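Wrist camera and hand comparison: frequently asked questions

Last updated Apr 26, 2024
Maintained by Amado Pangilinan

These questions came to us after we shared the first results of the hand comparison at Trundum. I have tried to answer them in the same order as people asked them. If your question is not here, please write to me and I will add it.

What are you comparing?

Two things at the same time, and I know this is not the cleanest way. The first is the hand: a five-finger hand against the simple gripper we have used until now. The second is the place of the camera. We want to know how much of the grasp we can still see when the camera sits close to the wrist, and if that view is enough for the person who labels the attempts afterwards.

Which objects are in the test?

Normal household and storage things. Bins, boxes, cups, crates, some tools with thick handles. We chose them from the shelf of the workshop and we did not buy anything special. The full list is in the shared folder and has 61 objects, but only the bins and boxes are finished for both hands.

Why does the wrist camera show so little of the object?

It is the price of the position. When the fingers close, they come between the lens and the thing you want to see. In many pictures the nearest finger takes a large part of the view and it is out of focus, while the object is a big smooth shape behind it. A person who was in the room can understand such a picture. A person who was not in the room often can not.

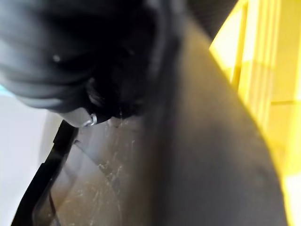
A close view from the wrist. Finger and its small metal fitting at upper left, scratched smoky plastic under it, yellow on the right side.

We keep pictures of this kind in the set. If we remove them, the wrist camera looks better in the report than it is in daily use. In the label form there is now a field "object can be named from this view: yes / no / not sure", and please use "not sure" freely.

Can you change the lens to get the near finger sharp?

We tried it in March. With a shorter focus distance the fingertip becomes sharp but the bin wall and everything behind it becomes soft, and for a grasp of a thin rim the wall is more important. We went back to the old setting. Two people in the team still disagree with me about this, so the question is not closed.

Do you correct the exposure?

No. The exposure is automatic and we leave it so. Bright colored surfaces close to the camera can wash out to almost white, especially when a dark finger fills the other half of the view. You can make the dark part lighter afterwards, but the washed-out part does not come back. If you record your own attempts, try to turn the object so that its brightest side is not directly behind the fingers.

Why is there a glove on the hand?

The glove protects the back of the hand and the palm against dust and small scratches, and it keeps the cables of the Asetti sensor kit in one place. The price is that it makes folds. Near the thumb and near the outer finger the fabric can push together and hide a joint from the camera. For the comparison we wrote down the glove as part of the hand, so results with the glove and results without it must not be mixed in one table.

Why do the fingertips stay uncovered?

We want the rubber of the tips to touch the plastic directly. Fabric slides on a smooth rim. We made one short series with covered tips and stopped it early, so there are no useful numbers from it and I prefer not to quote any.

How does a rim grasp begin?

The hand comes from above and stops over the rim with the fingers pointing down. The operator looks for two things before closing. The tips should be at nearly the same height, and the thumb should be free on its own side and not pressed in the glove. Then the thumb goes to one side of the wall and the fingers to the other side, slowly, until both touch. 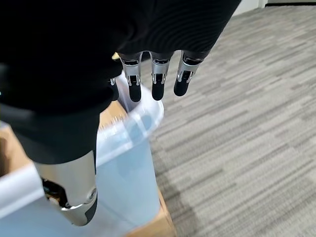
The gloved hand over a translucent bin on a cardboard box, with the thumb at lower left.

A translucent bin is a difficult object for this view. The rim is easy to find because it gives a bright line, but the wall below it takes the color of whatever is behind it. With our first depth setting the wall was partly missing and the controller tried to close too low. Now the operator marks the rim by hand before each attempt on a translucent object. It costs time and I do not like it, but the numbers became more stable.

Is it a problem if a bin stands on a box and not on a table?

For us it is not a problem, but write it down. A cardboard box gives way a little when the hand pushes from above, and a table does not. In the form there is a line "support surface" and many people leave it empty – please do not.

Which controller do you use?

The arm runs on the Pradance controller for all attempts. The old gripper has its own small control box and we kept it, so the closing speed is not exactly equal for both. We set them as near as we could. If you compare closing times from the two hands, please read the note in the first sheet before you draw any conclusion.

How many attempts are recorded?

The plan is 1000. At this moment 631 are recorded and checked. Every attempt is checked by a second person, and if the two do not agree, a third one decides. I know that this is slow.

What counts as a success?

The object leaves its support, stays in the hand for 3 seconds, and goes back without falling. If it turns in the fingers but does not fall, it is a success with a remark. If the operator helps with the other hand, it is a fail, also when the help was small.

Which hand is better?

I get this question most and I can not answer it yet. For closed boxes the simple gripper is faster to set up and makes fewer strange mistakes. For open bins with a rim the five-finger hand gives more ways to hold, but it needs more attention from the operator, and a tired operator makes it look worse. I would not choose between them from the bins and boxes alone.

Can we send you our own gripper for the test?

Yes, if it has a standard wrist plate or you send an adapter together with it. Van der Merwe sent us theirs with an adapter and the mounting was finished in one morning. Please include the cable drawing, and tell us the highest closing force that you allow. We do not open any housing without asking.

Can I use the wrist pictures in my own presentation?

Inside the project yes, and please keep the attempt number next to the picture. Outside the project ask me first. The answer is usually yes, but I want to know which version of the labels you are using – the labels from before the new form are not compatible with the present ones.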